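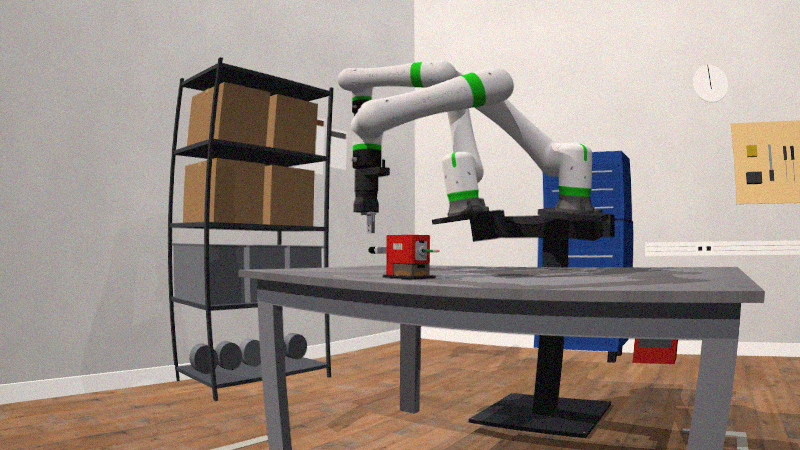
Pre-purchase safety and layout checklist, dual-arm workcell
Filled in by Adoración Manzano, with comments from Gertraud Fankhauser and Helge Backlund
Budget round: January
Site: Bevley, small assembly room

Before you start reading, a word of thanks to everybody who sent remarks on the first version. I have kept the checklist in the same order as the one we used for the Cuesta conveyor, so those of you who remember that one (and the long afternoon we spent on it!) will find your way. Each line has a status of OK, OPEN or BUY, and then whatever we wanted to say about it. BUY means there is money attached and it needs to go into the request to Fengying Lu before she closes the equipment list.

SECTION A. THE ARMS AND THEIR STAND

A1. Arms share one stand, mounted behind the table
Status: OK
I like this arrangement very much, having the two arms on one platform with a single column going down behind the table. It leaves the whole tabletop for work and it keeps the quote simple, with one stand to order and one set of floor anchors. Dimine quotes the stand separately from the arms, so please don't look for it on the arms line and panic the way I did.

A2. Floor plate fixing
Status: OPEN
The plate sits on a wood plank floor in our layout, and I would like a proper answer on how it is to be held down before anybody signs. Helge's comment: "Two arms moving the same way at once will pull on that column a good deal more than one arm will. Ask Dimine for the overturning figures and ask what they want under the plate. If the answer is a steel spreader, that is a BUY and it belongs on this sheet."

A3. Arm-to-arm clearance
Status: OPEN
This is the one I would like everybody to look at. With the left arm reaching out over the left end of the table and the right arm folded back the same way, the links cross each other up above the platform. Gertraud has asked for a parked position for the right arm, well over on its own side, to be used whenever the left one is doing single-handed work. She would also like the collision-checking option on the controller priced. It is $1735 a year, and I have put it down as a BUY under section E so that it doesn't get lost.

A4. Reach to the left end of the table
Status: OK
The left gripper gets to the fixture with its fingers pointing straight down, which was the question. Helge adds that he would still move the fixture in toward the middle if we can, so both arms have a fair chance at it.

A5. Emergency stop
Status: BUY
We want 2 stop buttons, one at each end of the table, both reachable by a person standing at the front. The base price includes a single one on the teach pendant, and a pendant has a way of being put down somewhere. Please quote for wired ones.

SECTION B. TABLE AND FIXTURE

B1. Table is level and does not rock
Status: OPEN
To be checked on delivery with all four feet adjusted. If the table shifts and the arms don't (remember they stand on their own column), every taught position goes off with it. I would rather we paid for brackets to the floor now than for somebody's time teaching it all again in the spring.

B2. Fixture held to the table
Status: BUY
The little red unit sits on its brown base block with a thin dark pad under that. For the trial we want a clamping plate and bolts in place of trusting to a pad, and a spare plate while we are at it. Larkar makes them to drawing, and they were kind to us about small orders last time.

B3. Gripper fingers suited to the part
Status: OPEN
The short pale fingers are the standard ones. The rod we are after sticks out sideways from the red unit, right under where the gripper comes down, and a flat finger on a round rod is asking for a slip. Gertraud suggests a pair with a V groove at $277 the pair. I think that is money well spent, but let us see the first trial before we order more than one pair.

B4. Pinch points around the rod
Status: OPEN
Mark a keep-out area on the tabletop around the fixture, in tape to begin with and in paint once we are sure. Nobody's hand goes in there with the arms enabled, however quick the job looks.

SECTION C. THE ROOM

C1. Storage cabinet behind the stand
Status: OPEN
The tall blue cabinet is directly behind the platform and the right arm. It is a good cabinet and I know how hard Julián fought to get it, but anyone wanting a drawer would be standing within reach of a moving arm. Either the cabinet goes to another wall or we interlock the area. Moving it is free, so my vote is for moving it.

C2. Shelving, left side
Status: OK with a remark
Weights are on the bottom shelf and the cardboard boxes are up top, just as I would want. Please keep it that way, and please fix the unit to the wall. The plates stand on edge, so I would like a stop strip or a small rack for them. Helge says he can make one from scrap, so no line in the budget.

C3. Floor under and around the table
Status: OPEN
There is a small red box on the floor beneath the table, over toward the right by the cabinet. It needs a home on a shelf. The floor under the table should be clear for cable runs, and for anyone who has to get down there to look at the column.

C4. Sockets and supply
Status: OPEN
The strip along the right-hand wall is handy for hand tools and chargers. I would not run the controller from it. Ask the electrician for a separate, labeled circuit with a lockable isolator.

C5. Hand tools
Status: OK
Pegboard is on the wall to the right, where it can be reached without leaning over the table. A lovely thing to have.

SECTION D. PEOPLE

D1. Training places booked before delivery
Status: BUY
Dimine runs the basic course at its own site. I would send Julián and one person from the evening shift.

D2. Written restart procedure
Status: OPEN
Gertraud has a draft and would welcome remarks on it, even grumpy ones.

SECTION E. MONEY NOTES FOR FENGYING

Safety extras ceiling, everything marked BUY above except the yearly software: $4000.
Collision checking: $1735 a year, please put it under running costs.
V-groove fingers, one pair: $277, held until after the first trial.
Floor spreader and table brackets: no price yet, waiting on Dimine for the first and Larkar for the second.

Helge would like A2 and A3 closed before the order is placed, and I agree with him. Remarks to me, please, in writing if you can manage it, by the end of January.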